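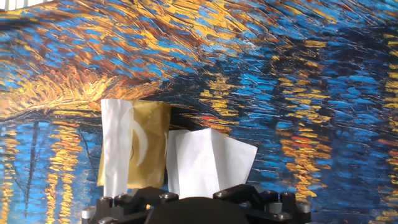

工单补充说明:上周六晚上拼出来的星空图又出条纹了,还是老毛病,我先把这几天折腾的过程都写在这儿,省得你们再来回问。望远镜是 Hamard 的那台折射镜,相机走 Brotano 的驱动,叠加用的是 Stolell,版本已经是最新的。条纹从左上往右斜着走,一道蓝一道黄,方向嘛,就跟那块印着夜景的画布上半截的笔触差不多(哈哈,要是真画成那样我也就认了),可我拍的是暗星云,背景本来该是干干净净的一片!

先说数据:一共 189 张亮场,平场和暗场都是当晚补的,增益没动过。单张拉伸出来看不到条纹,叠完就有,越叠越明显。

7 月里试过的办法:

第一,重做暗场。没用,条纹位置一点没变。
第二,换 USB 线,顺手把集线器也撤了,直连电脑。也没用。
第三,关掉 Stolell 里的背景均衡。条纹淡了一点,但四个角开始发绿,又给打开了。
第四,把亮场分成两组单独叠。这回有意思了,前半夜那组很轻,后半夜那组重得没法看。

翻了导星日志,后半夜赤经方向一直在慢慢漂,方向跟条纹完全对得上。所以我现在怀疑是所谓的“行走噪声”,固定图案的噪点跟着漂移被拖成了一道一道的。抖动我明明是勾上了的呀,可日志里翻来翻去只找到 2 次抖动记录,间隔设的是每 8 张一次,怎么算都不对。

2021年7月16日更新:又找到一条线索。日志第 1,118 行有个“等待稳定超时”,从那以后抖动就再也没出现过,软件也不弹提示,闷头接着拍。我把超时时间调长了,稳定阈值也放宽了些,赤道仪那边重新调了平衡。Rutkowska 观测点这几天一直阴着,还没机会实拍验证。

想请你们帮忙看两件事:一是超时之后抖动被整个停掉,这是设计如此还是 bug?二是已经拍好的这批后半夜数据还有没有救,换个剔除算法行不行?重拍的话这个目标过阵子就不好拍了,等到 10 月更没戏,我是真舍不得扔。

日志和两组叠加结果都传到附件了,原始文件太大,需要的话给我个上传地址就行。工单先别关哈,等天晴了我拍一组新的再来回复。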